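Home Forums Shop Floor New Posts Members Search

This site uses cookies to keep you logged in and to remember your settings. Accept / Manage

Two-arm cells on the kitting bench, what happened to your people?

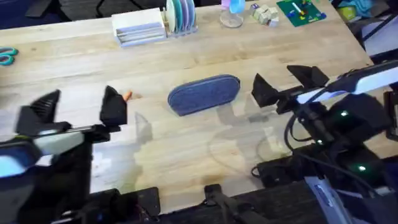 Original post and replies

benchlead_kuv
We do mixed kitting at Kuvholm. Small household and desk items, cases, craft sets, that kind of thing. Orders come in, somebody picks the pieces, somebody puts them in the right case or tray, somebody checks and closes. Until February that was all hands. Now we have one bench with a pair of arms on it, black two-finger grippers, bought through Tillance. Management wants to know by summer if we should convert more benches.

I'm not asking about cycle times. I have those. I want to know what changed for the people at your place, good or bad, a few months in. Pay grade, breaks, who gets called when it stops, who quit. I've got 25 people on two shifts asking me and I don't have much to tell them.

packline_rita
We went through this two years ago with a different supplier. The biggest change was the talking. On a hand bench you have four people facing each other and they talk all shift. With the arms you have one person loading and one person watching and they're too far apart. We lost two good packers in the first half year and both said the same thing on the way out, the days got long.

Pay stayed the same. It should have gone up for the person watching.

w_kuster
Wendelin Kuster here, maintenance at Mostetti. I'll disagree with Rita a bit. Our packers had wrist trouble for years and the arms took the worst of the repeat work. Sick days for wrists and shoulders went down on that line. People complained about it being boring but they also went home without an ice pack.

On who gets called: it will be you or me. The operators were told they could clear a stop themselves, then they got told off for doing it, then they stopped trying. Get that in writing before you add a second bench. One page, what an operator may touch and what they may not.

packline_rita
I don't doubt the wrists. We rotated people every 2 hours before the arms and that did a lot for wrists too, for no money.

w_kuster
Rotation was on paper at our place. When we were short it didn't happen.

benchlead_kuv
Same here, it gets skipped when we're short. What did you do about job titles? Ours are still all "packer," including the person standing at the cell.

burgi_s
We made a new title, cell attendant, one step up from packer. I'm Burgi Schwaiger, I do training for three sites. It took a long time to get through and I would push for it before the machine arrives if you can. Once the work is being done at the old rate there is no hurry on the other side to change it.

Also look at your items. Felt cases like the blue-grey one on your bench were slow for us in the beginning. Soft goods vary more than people think. The attendant ended up straightening each one by hand, so for weeks we had a person doing the same motion as before plus watching two arms. That never got into the report, because the count of finished kits looked fine.

benchlead_kuv
That's close to what I'm seeing. The attendant on days is setting cases straight all morning. I'll start writing it down.

nightshift_ok
Operator, not a lead, so take it how you want. I was on a cell like that for most of a year. I liked it. I'm not a talker and I got to learn something. I can teach a new pick position and swap the finger pads and I couldn't have told you what either of those was before.

What I didn't like was the rate. When it was four of us the target was set for four people having a normal day. When it was the arms, the target was whatever the arms did on their best day, 1681 kits on one shift, and after that anything under it had to be explained. I had to explain it. The arms didn't.

packline_rita
This is the part I wanted to say and said badly. We had a similar number stuck on the wall for months.

w_kuster
Fair. Ours was 1000 and it was a reasonable number, so I never heard much about it. If they had picked the best shift I would have heard plenty.

toolcrib_dan
Unpopular maybe, but if the item mix changes every week I wouldn't convert anything else. Hidayat had three cells and went back to one. It wasn't that the arms were bad. Every new kit meant somebody had to sit down and set it up, and they only had one person who could. When she was on vacation two of the cells sat there. The hand benches could take a new kit after a five minute talk.

burgi_s
Dan's point is a training problem. We trained six attendants to do setups and it stopped being one. It did cost us a full day per person each quarter.

toolcrib_dan
Six out of how many? Most places will not pay for that. They'll train one and call it done.

burgi_s
Six out of forty. I agree most places won't. I still think it's the thing to ask for.

nightshift_ok
Ask who picks the six, too. At ours it was all day shift. Nights had to leave a note and wait until morning.

benchlead_kuv
Good one, I hadn't thought about nights at all. Nobody on my night shift has had the supplier training.

What I'm taking upstairs so far:

- new title and grade for whoever runs the cell, before any second bench
- one page on what operators may clear themselves
- at least two people per shift who can do setups
- target set from a normal week
- time spent straightening soft cases gets logged

I'd add something about the talking but I don't know what to ask for.

packline_rita
Ask them to put the next bench facing a hand bench. We moved ours in the end and it helped. Still not the same as before.

w_kuster
Check your floor drops for power and air before you promise that. Moving ours cost us a weekend.

benchlead_kuv
No air on this one, power only. I'll measure tomorrow and post what they say after the meeting.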